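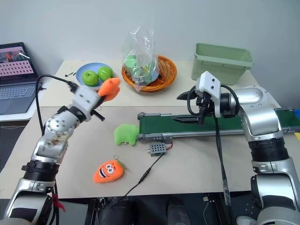 I finished Drandus last night, at a time when I should already be sleeping, and I want to write down my thoughts before I start the next game and forget everything.

For those who don't know it, Drandus is a turn-based role-playing game in the old style. You have four heroes, a world map, inns, and a boat that you get much too late. I bought it in November on the advice of Declan Brunton, who comments here often and who has sent me in the wrong direction before (I still remember Flusivley, Declan). This time I must thank him.

The first hours are slow. You play as Pešek, a young man who repairs clocks in a village by a lake, and for a long time he does nothing except carry letters between neighbors. I was close to stopping. Then the second hero joins, the fights open up, and I understood why people are so fond of this game.

The battle system works with something called debt. Every strong attack borrows turns from the future, and you must pay them back later, when your hero stands still and can only defend. In the beginning I was afraid of it and used only the weak attacks, so each fight took very long. Later I learned to let two heroes borrow while the other two protect them. When it goes well, it is very satisfying. When it goes badly, you watch your whole group stand still while a big frog eats them. The frog in the salt mine beat me 11 times. I wrote to Kavinda for help and he answered only "use the bell." I had sold the bell.

The music is my favorite part. The town themes are short, but they change a little when you come back after an important event, with one instrument missing or one added. I noticed it first in the harbor, where the flute was gone, and I went back to an old save to be sure I was not imagining it.

Now the things I liked less. The menus are bad. To give a ring from one hero to another you need to go through five screens, and the game doesn't remember where your cursor was. The English text is also small on a television. I read English well enough, but I don't read it well from the sofa, so I played most of the game sitting on the carpet like a child.

The last part is too long as well. After the boat, the story is almost finished, but there is one more tower, and it has 40 floors. I like towers. I don't like this tower. From floor 20 the enemies are the same ones with another color, and the reward at the top is a sword for the hero I never used.

The ending I will not tell. I will say only that I was happy with what happened to Pešek and less happy with what happened to his sister, and that I would like to discuss it with somebody who has also finished. Please mark your comment if it has spoilers.

My save file says I ended with 2,894 coins, so I was poor until the last minute. Hường Lưu wrote to me that she had so much money she stopped opening chests. I don't know what she did differently. Maybe she kept the bell.

Next I will play Flenoser, which has been on my shelf since spring and is still in its plastic.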